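Do Folded Clothes Really Save Space?

I have my doubts about folding. There, I said it. Every June I get the urge to go through my clothes, and every June I read the same advice about thirds and little packets that stand up by themselves, and by July the shelf looks the way it always did.

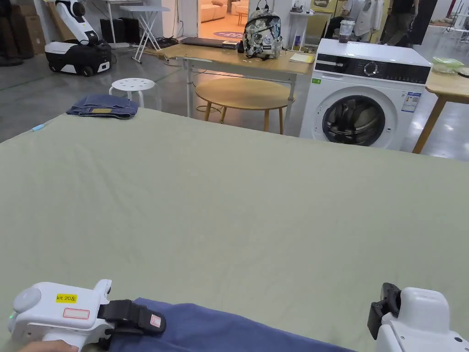

Jeans first, or last?

Yasmine Abdelaziz, who has been sending me laundry articles for years, swears you start with the jeans. They're heavy, they hold a crease, and you feel like you've accomplished something. Maybe. A folded pair of blue jeans with the leather patch on top does look nice sitting on a green sheet, I'll give her that. But jeans will behave for anyone. Fold them in half, fold them again, walk away. I don't see what that proves about the rest of the pile.

The navy stuff is where I lose patience. Dark fabric shows every bit of lint, and once it's folded you can't tell one piece from another. I have 9 dark tops in my closet and I still pull out the wrong one in the morning.

The big flat surface

This part I do believe in. Folding on a bed is miserable, everything sinks. A wide flat surface with a plain sheet over it is better, and I'd take that over any plastic folding board. I bought a Falby board a while back and used it twice. It's behind the dryer now.

What about the shelf?

The article that started all this claimed you could fit double the clothes in the same drawer. I tried it with one drawer. I got two more shirts in, and then it wouldn't close unless I leaned on it. Yasmine says I'm folding too thick. Could be. I'm going to try the sweaters next, and if those don't fit either they're going back on hangers.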